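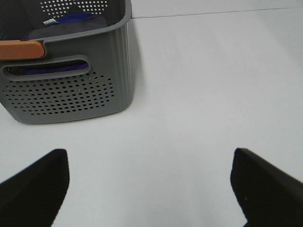 4. Loading and using the basket

This section applies to the Vollholm storage basket with side perforations and rim-mounted handle grips. Read section 3 (Fitting the grips) before you load the basket for the first time.

4.1 Before first use

1. Remove all tape, tags and cardboard inserts.
2. Wash the basket by hand in lukewarm water with a mild dish detergent. Rinse.
3. Dry the rim and the ends of both grips with a soft cloth. Leave the basket upside down until the perforations have drained.
4. Press down on each grip at both ends. The grip must not move in the rim. If it does, repeat steps 3 to 6 of section 3.

Note: The grips are supplied in two finishes, light brown and black. The fitting procedure is the same for both.

4.2 Choosing a place for the basket

1. Place the basket on a flat, level surface. The whole base must be supported.
2. Leave at least 51 mm between the perforated walls and any wall or cabinet side.
3. Keep the basket away from radiators, stove tops and heated towel rails.

CAUTION: Do not place the basket on a shelf above shoulder height when it is loaded. The handle slots are not visible from below and the basket can tip when pulled forward by the rim.

4.3 Loading textiles

The basket is suited to folded towels, blankets, T-shirts, scarves and similar items. Maximum load is 8 kg, evenly distributed.

1. Fold each item to the inside width of the basket. Bulky items can be rolled.
2. Place the heaviest items flat on the base.
3. Add lighter items on top. Stop below the lower edge of the handle slots if the basket will be carried by the slots.
4. Check that no fabric is pushed through a slot or caught under a grip. Fabric can be seen through the slot when the basket is full – this is normal, provided your fingers can pass through freely.
5. Turn buttons, zippers and hooks toward the center of the load. Metal parts that rub against the side walls leave marks in the ribs.

Note: Damp textiles must be dried before storage. The perforations let air through the walls but do not replace drying.

Note: Dark fabrics that have not been washed before can transfer color to the inner walls. Wash them separately once, or line the basket with the cotton liner (part 795, sold separately).

4.4 Lifting and carrying

1. Swing nothing, and clear the floor in front of you.
2. Grasp the basket on two opposite sides. Use the grips for loads up to the maximum. Use the handle slots only for loads under half the maximum.
3. Lift straight up, keeping the rim level.
4. Set the base down flat. Do not drop the basket on a corner.

CAUTION: Never lift a loaded basket by one grip. The rim can deform and the grip may come loose.

CAUTION: Do not stand or sit on the basket, whether upright or inverted.

4.5 Stacking

Empty baskets of the same size can be nested. Remove the grips first, or insert a sheet of cardboard between the baskets to protect the rims. Loaded baskets must not be stacked unless the Rustad lid is fitted. With the lid, two baskets may be stacked – no more.

4.6 Cleaning

1. Empty the basket and shake out loose lint.
2. Go over the perforations from the inside with a soft brush. Lint collects mainly in the lower rows.
3. Wipe the ribs from top to bottom with a damp cloth.
4. Wipe the grips with a well-wrung cloth and dry them at once. Do not soak them.

Do not use scouring powder, solvents or bleach. The basket is not dishwasher safe.

For replacement grips and rim clips, see section 6.

Revised November 6, 2023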